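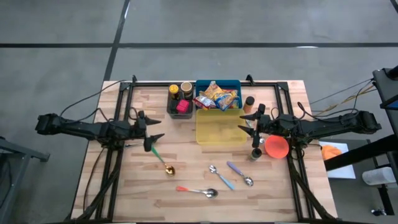 Bring back the long lunch

By Costel Căpraru

When I started work in Usterport, the whole office on Havier Street stopped for lunch at noon and didn't start again until one. You could set your watch by it. The phones were left to ring, the front door was locked, and we all sat down in the back room with whatever we'd brought from home, which in my case was usually soup, my mother having strong feelings about soup.

I've been thinking about that hour a good deal lately, mostly because my niece Uta took a new job in March and told me, quite cheerfully, that she eats at her desk. They all do. She has a break on paper, 60 minutes of it, and she spends most of it answering messages with one hand. I asked if anyone had told her she couldn't get up. She said no, it's just that the first person to leave looks like the person with the least to do.

Well, I know that feeling, and I suspect you do too. I gave in to it myself for years, and I have the crumbs in my old keyboard to prove it. 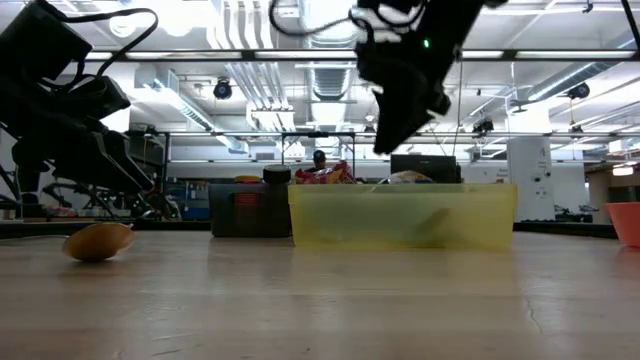 What I miss most is the talk. Lunch was where I learned that old Anghel in accounts had once played the trumpet at weddings, and where I was told (kindly, over a boiled egg) that I was filling out the order forms wrong and had been since I got there. I'd never have heard it in a meeting. People tell you things when they've got a sandwich in front of them and no agenda, and I was a better worker for it, though I'd have been glad of it even if I weren't.

I can already hear the manager's side of this, having been a manager. An hour is expensive. Customers don't like a locked door. And there are parents who would much sooner skip lunch and get home early enough to collect the children, and I have a lot of sympathy for them. I wouldn't take that choice away. But I do think we've let the exception turn into the rule, and somebody who wants to sit down and eat a proper meal now has to feel a little brave about it.
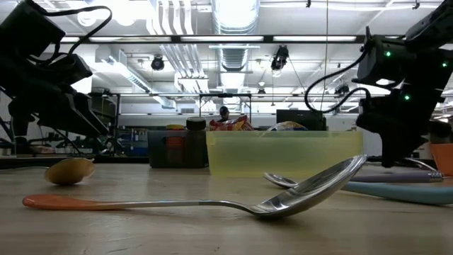
My own suggestion is small. Pick 2 days a week, the same ones every week, and let everyone who can stop together do so. Put a table somewhere away from the screens. Don't give it a name or send out a sign-up sheet, for heaven's sake, or attach a speaker to it. Let people bring leftovers, and let the quiet ones be quiet. There was a fellow in our back room who hardly spoke for eight years, and he never missed a lunch.

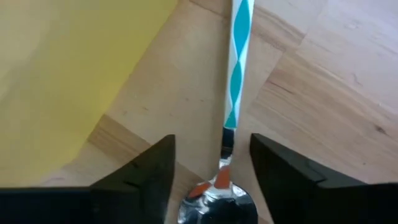 Should the boss sit down with everyone else?

I'd say so, at least some of the time, as long as the boss can keep from talking about work.

Uta says she might try it with the woman at the next desk, just going downstairs with their lunches when the weather's decent. I told her to take a real bowl and a real spoon and to leave the phone in a drawer. She's thinking about the phone.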